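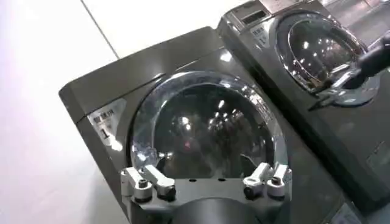

To: Residents' list, Parnley Hall
From: Zlatko Gashi, Accommodation Services
Date: 2 June 2024
Subject: Re: Laundry room - numbering, door care and charges

Dear all,

I am replying to the whole list, as several residents have written separately to the office with much the same questions. The earlier message is quoted in parts below and my replies follow each part. The sender has agreed to this.

> I have now reported a fault on the same washing machine twice and on both
> occasions the engineer seems to have looked at the wrong one. I said it was
> the second from the door. Please could the office say how the machines are
> meant to be identified?

Please use the number on the label, and only that. On machine 1 the label is a small white sticker on the front panel, to the left of the round door, with the number in large black figures. Descriptions such as "second from the door" have caused difficulty because the laundry room has two entrances, and residents coming in from the Litow Court side count from the other end. The faults recorded in April were affected by this, and I apologise to those whose reports were closed before the work had been done.

When reporting a fault, please give the number, the programme you had chosen, any code shown on the display, and whether there is still washing inside. The telephone extension for the laundry is 3,781. Reports made by telephone before midday are passed to Tapsell on the same working day. Reports left on paper under the office door are not always found promptly and I would ask residents to stop using that method.

> There is also the matter of the doors. More than once I have found a machine
> shut tight with the last person's things still in it, and on another
> occasion the door would not open at all for a good ten minutes after the
> programme had ended.

These are two separate matters.

As to the first, residents are asked to collect their washing when the programme ends. If a finished load has been left and no other machine is free, you may take it out and place it in one of the baskets on the shelf. Please do not put it on the floor or on top of a dryer. Items left in the baskets are kept for 72 hours and then moved to the office, where they can be claimed on any weekday.

As to the second, the door lock releases a short time after the drum has stopped. The door should not be pulled during this period. The handle on one machine had to be replaced in the spring following repeated pulling, and that machine was out of use for most of a fortnight while the part was obtained from Sirker. If the door has not released after 15 minutes, switch the machine off at the wall, wait, and switch it on again. If that does not help, please telephone.

The glass in these doors is dark, and it is not easy to see to the back of the drum, particularly with the ceiling lights reflecting in it. Dark socks and small items are regularly left behind for this reason. Please open the door fully and run a hand around the inside of the drum before you leave, and again before you load. A red sock left by one resident has already accounted for the bedding of another, and the office is unable to offer compensation in such cases.

> Could we be told who is supposed to be cleaning the rubber seals? The one I
> used last week had grit and hair in the fold and it went all over my towels.

The contract provides for the seals and detergent drawers to be cleaned every 2 weeks. I have asked Tapsell to confirm the dates on which this was last carried out and will write again when I have them. In the meantime, residents are asked to wipe the fold of the seal with a cloth after washing anything muddy or covered in pet hair, and to leave the door slightly open so that air can reach the drum. Please do not use bleach or scouring powder on the seal or on the metal rim of the door. A damp cloth is sufficient for the rim, followed by a dry one if marks remain.

> Finally, is it true that the charges are going up?

No increase has been agreed. Servicing and repairs for the laundry come to up to £900 in a year, and this is met from existing charges. Should that change, residents will be given written notice in the usual way - a message to this list and a copy on each landing.

I would add one point which was not raised in the message. Please do not overfill the machines. A full drum should still leave room for a hand above the washing. Duvets of double size and larger should be taken to a launderette, as they do not rinse properly in machines of this capacity and place a strain on the bearings.

Further questions may be sent to this list or to me directly. Residents who would prefer to speak in person may call at the office between ten and twelve on any weekday.

Yours faithfully,

Zlatko Gashi
Accommodation Services
Parnley Hall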